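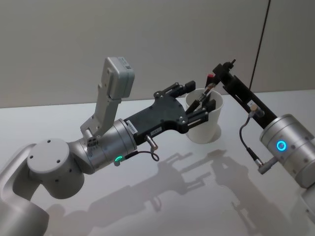
June 15, 2019 – The new e-reader

Today the e-reader finally came. I ordered the Padodix, after three weeks of comparing it with the Jotora. The Jotora has a bigger screen, but it costs 279 dollars and for this money I can buy very many books of paper.

I opened the box after lunch. Inside was the reader, a short cable and a small book of instructions in 10 languages. My own language was not one of them, so I read the English, and then the Spanish to be sure.

The setup took longer than I expected. It asked for the password of our wireless network three times, and each time I typed it slowly, with one finger. Then it wanted to install an update and I had to wait. I made tea and cleaned the keyboard of the old laptop in the meantime.

My book collection is on the laptop, in one folder, with 3629 files. I know that I will not read them all. Many are manuals for things I do not own anymore, for example the Tarkix music player, which I left on a train in November. The Padodix says it can hold 1000 books, so I must choose. I started with the letter A and after one hour I was still at the letter B. Tomorrow I will choose by author and not by title, maybe it goes faster.

The screen is very good. I read on the balcony with the sun directly on the page and my eyes did not get tired. The page turns a little slow, and there is a black flash every few pages which I do not like yet. The buttons on the side are too stiff for my thumb. I also wish for a place to put the finger when I read lying down.

In the evening I went to the Mendes shop to look for a cover. They had only red and a kind of brown. I took the brown. It closes with a magnet, and when I open it the reader wakes up by itself – this pleases me more than it should.

I read 10 pages of a novel in bed. Battery is at 94 percent. I must write down the password on a paper before I forget it again.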